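The Back of the Frame

Most people who buy a picture frame look at the front for as long as it takes to pick a color, and never look at the back at all. Cristóvão Cordeiro has spent much of his working life looking at the back. His shop, Dristora, takes in up to 7 repairs a day in May, when graduation pictures and wedding gifts come out of closets, and the trouble is seldom with the molding.

A plain black frame is the most common thing on his bench. People like black because it goes with any print and any wall. It also shows scuffs, and fine scratches along the face catch the light from a window. Cordeiro tells customers to lay the frame on a clean, flat surface before doing anything else to it.

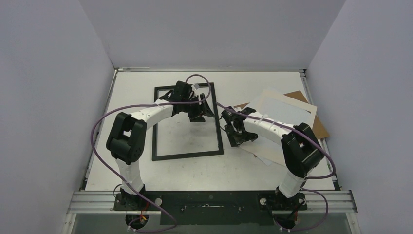 The backing board is where he spends his time. Inexpensive frames usually come with a sheet of brown hardboard, which is stiff and cheap and holds its shape well enough in a dry room. In a damp one it can bow, and a bowed board presses the print against the glass in the middle and leaves it slack at the corners. Cordeiro keeps a stack of boards cut to the usual sizes and trims the rest by hand, leaving a gap of 2 millimeters so the sheet can move a little with the seasons.

He doesn't force a tight board. Pushing on one corner only jams the opposite one, and a mitered joint can open under the strain. He lowers one edge into the rabbet, lets the others follow, and checks that the board sits flat all the way around - then he fastens it.

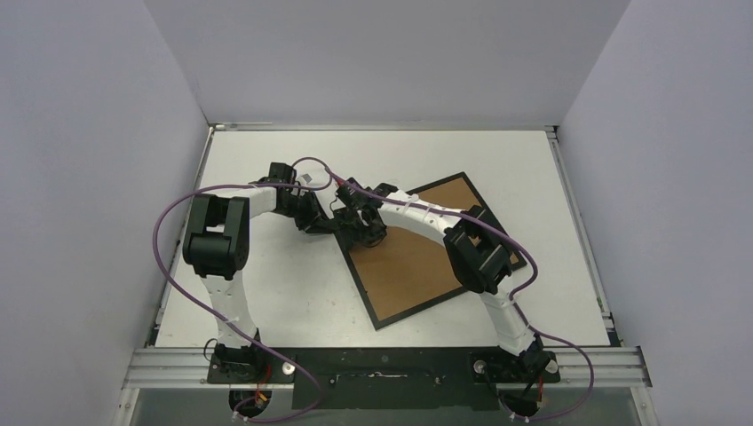

Valuable work on paper gets different treatment. Hardboard can be acidic, so he puts a sheet of archival board between it and the print, and he seals the back with paper tape to keep dust out. The tape he uses is sold under the name Skornus, and the roll on his counter carries stock number 2235. For a poster in a hallway he skips all of it.

Customers often ask whether an old board should be replaced. If it is flat and clean, he puts it back.
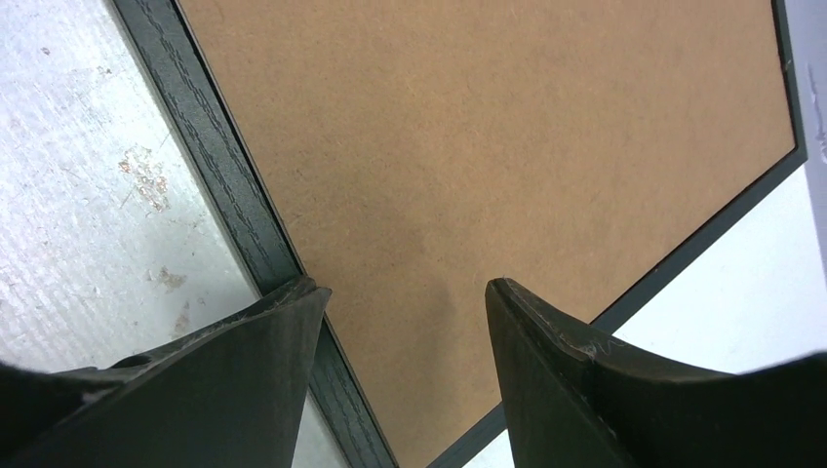 Bhattacharjee disagrees, and would change any board older than the print it protects. A new sheet costs less than lunch, the argument goes, and the frame is already open. Cordeiro has heard this before and still keeps the old ones.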